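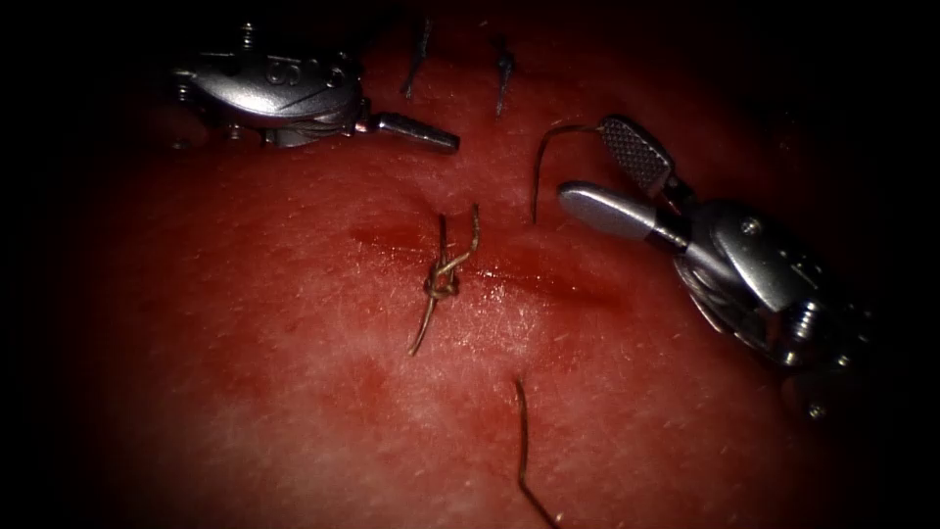
Khôi Trương wants it on record that the right arm was pulling left long before I touched it, and that he said as much in January. Fine, Khôi. It's on record. It's also in the January pages in your handwriting, with an arrow.

June 22, 2022

Suture cell, right arm, slot 2. Complaint: when the wrist closes on thread the tip drifts a hair toward the other arm, and the throw comes out lopsided. Worse on the second wrap than the first. Left arm is clean and I'm leaving it alone, however much it looks at me.

Instrument life counter on the right reads 3,248 closes. Left reads 2,144. I don't put much weight on the gap, the right one does all the pulling and always has. Sanne's rule of thumb is to retension at 3,000 and I'd been meaning to since, well, 3,000.

Order of work this morning:

Homed both arms. Right homed twice with different answers, so homed it a third time and took the majority view.

Pulled the instrument and put it in the Lachance bench fixture. Pitch cables even. Yaw pair not even, one side soft enough to feel with a fingernail. Took it up in quarter turns on the capstan until both sides felt the same, then one eighth back because I always go too far.

Checked the checkered jaw under the loupe for lint. Brushed it dry. Shabnam used alcohol last time and the brush shed into the knurling, so dry only until we get better brushes. (We are not getting better brushes.)

Wiped the housing, checked the wrist screws were seated. One took a little turn. Witness marks redrawn in white paint pen since the old ones had rubbed down to a rumor.

Back on the arm, sterile adapter clicked in on the second try. The first try also clicked. I no longer trust the click, I trust the green light.

Tool offset redone with the Nunda block. New values saved as slot2_b. The old file is still there under its old name, please don't "tidy" it, Luuk.

Then interrupted stitches on a pad under the red light, same as we use for all acceptance runs. Tails left long on purpose, trimming is a separate problem and gets a separate day. Dye in the wound line, because Hạnh Mai says the tracker is no use to her if it only works on clean pads. Fair, but it goes everywhere and then I'm the one scrubbing the tray.

Result: knots lie on the wound line now. Drift on close is still there if you go looking, but it's inside what the controller can absorb. The wraps seat without the second arm having to come over and help. I ran 6 in a row before I let myself write this down. The fourth was ugly. I think that was me, I had the grip force up from the bench test and forgot to bring it back down. Grip force is now back down. Whoever reads this, look at the number before you start, it lives on the second screen under Limits for no reason I have ever understood.

Things I didn't fix:

The Zikura scope mount still sags slightly when it warms up. You can watch the view creep if you leave it through lunch. I've put a strip of tape on the post so we can see how far.

Light ring. One segment is dimmer than the others. With the red on you'd never know, with the white on it's annoying.

The pedal. It squeaks. Khôi likes it because he can hear when I'm clutching. I would like to be able to clutch in private.

Luuk asked at coffee whether we should just swap the instrument and be done. Spares from Litero take weeks and we have 3 left, one of which is the one with the bent pin that we all keep putting back in the drawer. So no, we retension until the cable frays, and then we swap. Frayed strands show first where the cable leaves the wrist, on the underside. Look there with a light at every changeover. None today.

Next check when the counter has gone up by 300, or when Khôi draws another arrow.

Afternoon, added: Sanne ran it without knowing I'd changed anything and said it felt "less drunk." Taking that as a pass. Old offset sheet is taped inside the cabinet door, left side, behind the glove chart.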